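Workshop notebook, textile handling bench — open day, December

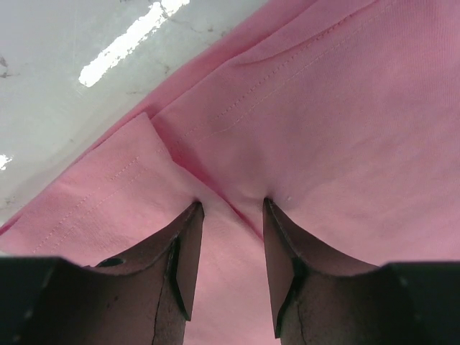

## Purpose of the entry

This entry records the open day held at the Plornis workshop and is intended for colleagues who were not on shift. It covers the preparation of the bench, the demonstration as given, the questions received and the matters that remain open. Entries on the cutting line for the same period are kept in the other book.

The demonstration concerned garment folding with the Fakon arm. The garment in use was a pink knitted one, and the work reported here is mainly the grasp: closing two fingers on soft cloth and drawing it up into a fold without disturbing the layers beneath.

## Preparation

The bench was cleared at 8.15 and the surface wiped down. Scuffs on the worktop were left as they are. They were raised in the November review and it was agreed that they do not affect the approach height. The overhead lights were kept on at full strength for the comfort of guests, which is brighter than our usual working condition. The operator should note this when comparing the day's logs with earlier ones.

The fingers fitted were the dark tapered pair with the angled tips. The softer set from Subramaniam had been considered, but its mounting plate had not been returned from inspection.

Settings at the start of the session:

- closing speed: low
- force limit: the value agreed in the Planurov trials, unchanged
- wrist view: shown on the large screen facing the seats
- emergency stop: one at the bench, one with the host

Gilang Sutanto acted as host and gave the introduction. I operated the arm.

## The demonstration

The first group was admitted at 10.00. After the safety notice, the garment was laid on the bench by hand, partly folded over itself so that the hems lay at different angles. A flat garment would have been easier, but it would have told the guests little about the task.

The wrist view proved the most useful part of the display. From the seats, the arm itself hides the fingertips at the moment they close. On the screen, guests could follow the tips as they pressed into the cloth and the sharp crease formed between them. The double rows of stitching near the hems were also plain to see, and the host used them to explain how an operator judges where one part of the garment ends and the next begins.

It was explained that a shirt has no fixed shape for the machine to rely upon. A box may be measured once. Cloth must be looked at again after each movement, and the crease made by one grasp alters the choice of the next.

Two matters were observed during the session and should be carried forward.

1. The bright reflection of the overhead light on the worktop was picked up by the edge finder on several approaches and treated as the border of the garment. The operator corrected the approach point by hand each time. A matt cover for the bench was requested after the session.
2. On one attempt the fingers took up the lower layer together with the upper. The grasp was released and repeated from a slightly greater height. The host described this to the guests as a double pick, the term we use ourselves, and it was well received as a plain account of a fault.

The arm was paused between groups and the fingers were wiped with a dry cloth. Lint was found on the inner faces, though not enough to affect the grip.

## Questions received

Most questions concerned speed. The host replied that the closing speed had been set low for the occasion and that no claim about production rates would be made from a demonstration. The test log stood at 3,342 recorded grasps on the morning of the visit, and this number was given on request. The host made clear that the total includes failed attempts.

A guest from a laundry firm asked whether the same fingers could be used on towels. We have not tried this. The pile may hide the fold line, and the force limit would have to be set afresh. The question has been entered in the list for the new year.

Another guest asked whether the fingers leave marks. No test has been made on delicate cloth, and the answer given was confined to the knitted garments used on this bench.

It was also asked why the arm does not simply use suction. The host referred to the earlier Planurov trials, where air passed through open knits and the hold was unreliable — the report is on the shelf by the door, blue spine.

## Matters arising

- Matt cover for the worktop: ordered, to be fitted before the next session.
- Edge finder: repeat the approach with the overhead lights at full strength and again at half, same garment, 300 grasps in all.
- Subramaniam fingers: ask for a return date for the mounting plate.
- Towels: obtain samples from the laundry firm. Gilang Sutanto has the address.
- Seating: the left end of the front row cannot see the large screen. Move the screen or remove the chairs.

The arm was parked at 15.40 and the cell locked. Logs from the session are stored under the December folder, with the double pick marked in the comments column.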